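In Praise of the Slow Stacker

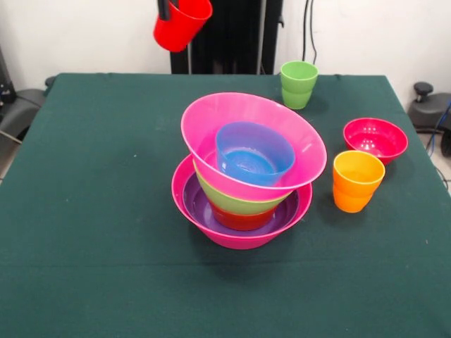

Tekle Tesfamariam wrote to me after my last column to point out that a toddler can nest cups, that a toddler needs no power supply, and that I might consider whether I had a hobby or a grievance.

Fair. I have both. But I want to argue with him anyway, because he has put his finger on the complaint everyone makes about robots built in shared workshops, which is that they do things people already do, only later in the day.

We work at the back of Turham, where the rent is split so many ways that I once paid mine in drill bits. The arm has had two grippers so far. The first one treated a plastic cup the way a car door treats a thumb. The second is gentler and has opinions about rims. A cup's rim is a thin, slippery, curved thing, and you have to get one finger inside it without shoving the whole cup into the next zip code. You have been doing this since before you could talk, so you have never had to write it down. I have written it down. It runs to 1329 lines and it still can't tell when a bowl is leaning.

The leaning is my favorite part. Stack a cup a little off center and the bowl under it tips, and the next cup goes in at the new angle, and by the end you have a plastic hat for a very unlucky clown. A factory would fix this with a jig. Hutchins, the shop across the yard, offered to make me one, and I turned them down, which they took badly. With a jig, the cups would always be where the arm expects them, and I'd own an expensive machine for being right about cups. My kitchen has no jig. My kitchen has bowls that don't match and a drawer you have to lift slightly to the left.

So I've come around to thinking that home builders should pick dull jobs and do them in untidy conditions. The club newsletter, Unell, prefers robots that pour cocktails. Fine, but watch closely and you'll notice the glass is always in the same place, and so is the guy with his hand near the switch.

Tekle's other point was money. I spent $200 on the plastic side of this project, if you count the cups that went under the first gripper, and I'd rather not go into the rest. My wife has seen the Prilard invoice and we have agreed to call it furniture.

As for the toddler, I did borrow one. My niece stacked everything in a minute, then put the biggest bowl on her head and refused to give it back. The arm has never done that. I've made a note to look into it.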